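Chapter 4
Getting a Grip: Your First Hand-Held Gripper

In this chapter
Why we start with the hand and leave the arm for later
Pads, fingers and the gap between them
Threaded inserts and how to stop wrecking them
Planning your first recording session
Project 4: the Plorkusby sorting job

Before we start

I've been running the after-school robotics club for a good while now, and every year the new students turn up wanting to build an arm. I get it, I really do! Arms are the glamorous bit. They swing about, they make a lovely whirring noise, and your parents can see from the back of the hall that something is happening. So in my first year I let everybody build an arm, and we spent two terms on shoulders and elbows, and when April came round we had four very handsome arms with a bent fork taped to the end of each one. They couldn't pick up a sock.

That's why this chapter is about hands. A gripper you hold yourself (with a handle, a trigger and a camera looking down over the fingers) lets you work on the grabbing part while your own arm does all the reaching. Your own arm is brilliant, by the way. It's had years of practice and it doesn't need a power supply.

The design we'll use is one my students call the Moletti, after the family whose garage it was first put together in. It has changed a lot since then, mostly thanks to Sérgio Quintela, who joined the club in Year 9 and had strong opinions about screws. You'll meet several of his ideas as we go, and at least one that we had to undo.

4.1 What the fingers are for

Pick up a pencil. Now pick up a mug, then a coin lying flat on a table. You changed your whole hand for each of those without giving it a thought, and the coin probably took you a couple of goes, or you cheated and slid it to the edge (everyone does).

Our gripper has two fingers and can't do any of that rearranging. They open and they close. All the cleverness has to come from the shape of the pads and from where you, the person on the handle, decide to put them. I like this limit. It makes you look properly at an object before you go for it, and ask which two sides you'd want to squeeze.

We print our pads as separate pieces and screw them on, and I'd urge you to do the same. The first Moletti had each finger printed in one lump, pad and all, so every time somebody wanted a different pad we had to print the entire finger again and wait most of the afternoon for it. Now a change of pad is a five-minute job with a small screwdriver, and students try out far more shapes than they used to. We've had ridged ones, curved ones, some with a strip of bicycle tube glued on, and one pair shaped like duck bills that I was sure would be useless and which turned out to be terrific for playing cards.
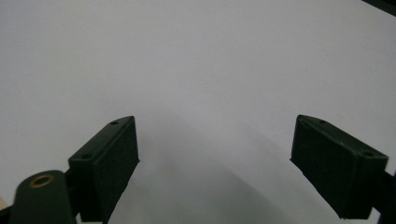

Start with plain flat pads, though. I know they're boring. The trouble with fancy pads is that when a grab goes wrong you can't tell if the fault was in the pad or in the way you came at the object, and you'll end up fiddling with both. Get used to flat ones first, drop a lot of things, and keep notes on what you dropped. Your notes will tell you which pad to draw next.

4.2 A word about inserts

Plastic threads wear out. If you drive a screw straight into printed plastic, it'll hold nicely the first few times and then one day it'll just go round and round while you say things you shouldn't say in a classroom. The cure is a brass insert, a little threaded ring that you melt into the hole with a soldering iron. The screw bites into metal, and you can take it in and out as often as you please.

Putting them in is a knack. Rest the insert on the hole, bring the tip of the iron down into it, and let the heat do the work. Don't push! If you push, it goes in crooked, and then your finger goes on crooked, and your two pads will never meet square. Stop when the insert is just above the surface and press it level with something flat and metal. Practise on scrap before you go anywhere near a good part. Always have an adult in the room when the iron's on, and open a window.

Sérgio's idea was to put inserts absolutely everywhere, including in places that only get screwed together once. It made a very sturdy gripper, and a heavy one, and after ten minutes of holding it your wrist knew all about it. We now save them for the joints we undo a lot.

4.3 What the camera will see

You'll be recording your grabs, and later on (Chapter 7) you'll use those recordings to teach an arm to do the same job. So the camera's view matters more than yours. New students tend to lean right over the table to get a good look, and their head blocks the light. Sit back a bit. Keep the lamp where it is for the whole session, and pick a tabletop in a colour that your objects stand out against.

The club's best team, Mendes House, made 2,125 recordings for their final project. They had aimed for 2,000 and got carried away. You don't need anything like that for Project 4, and I'd much sooner you did a small number with care.

Warm-up activities

1. Find an object at home that you can pick up easily with two fingers and one that you can't. Draw both, and mark where your fingers went.

2. Tape a popsicle stick to your thumb and another to your first finger. Try to move a bowl of dried pasta, one piece at a time, into a cup. Write down what annoyed you the most.

3. With a partner, take turns telling each other how to pick something up using words only. The person doing the picking up keeps their eyes closed.

Bring your notes from all three to the next session, along with your Tokitz parts box and the small screwdriver. We'll begin section 4.4 by taking a finished gripper apart.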